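Chapter 4: Blur, Cloth and Other Bad News for Your Perception Stack

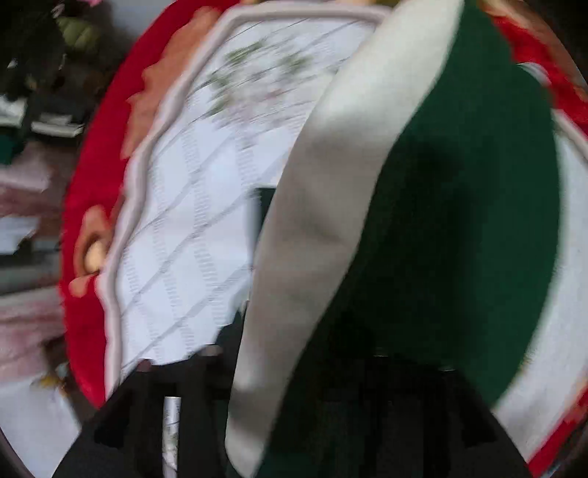

by the author, lead perception engineer, Hakim project
Posted 10/07/2018

Filed under: Textbooks > Robot Software > Sample Chapters

I spent most of one August in Skustville convinced that my grasp planner was broken. It would pick a decent spot on a piece of green fabric, start moving, and then change its mind halfway there. Then it would change its mind again! I rewrote the cost function twice, went home grumpy both times, and only then did I sit down and look at what the planner was being fed.

Go back to the picture that opens this chapter and try to find the edges. The outer curve of the green fabric is easy enough. Now try the inner half, where the shadow is almost black and so is the gripper in front of it. My segmentation code had to draw a line somewhere in there, and it drew a different one every time. Add motion blur on top of that and the thin stitch-like lines on the white panel start to smear as well, which is a shame, as fine texture like that is just what a feature tracker likes to hang on to.

So this chapter is about what your software should do when the input is bad. We'll leave the arm dynamics alone until Chapter 6 (I promise they're waiting for you) and stay with the part of the loop that turns pixels into a decision.

We start with a blur score. The one in Wondberg, the small toolkit we use all through this book, runs from zero to 100, and you'll write your own version of it in the first exercise. Mine was nine lines long before I added comments. A score is handy, but please don't throw away every image that falls under some limit. If your camera rides on the gripper, you could end up blind for the whole approach. It's much nicer to keep the image and trust it less – that means carrying a confidence value along with every mask, and we'll spend a good few pages on how to do it without making a mess of your message types.

Next comes color. Strong reds and greens look like a gift, and I fell for them right away. A plain hue threshold will happily find you a red band. It will also find every other red thing in view and glue two of them together if they sit close enough. Section 4.3 shows how to combine hue with shape and with what you believed a moment ago, and it has my favorite bug in the book.

After that we get to the planner, and to the changing-its-mind problem. My fix was to let it hold on to a target for 30 control cycles unless the new candidate was clearly better. You'll find out in the lab that this number is a matter of taste, and that too much patience is every bit as annoying as too little.

One thing before you turn the page. The Flulutville practice set has 193 short clips, and you'll be tempted to begin with the sharp ones. Start with the ugly ones instead. Play them slowly, with the mask drawn over the top, and write down the first moment you'd stop trusting it yourself. Keep that list next to you, you'll need it for Section 4.2.

4.1 Scoring a single image

Load any clip and convert the first image to grayscale. We'll work on brightness alone for now and bring the color back in 4.3.

Contact the author | Copyright 2018 Hakim project | Back to top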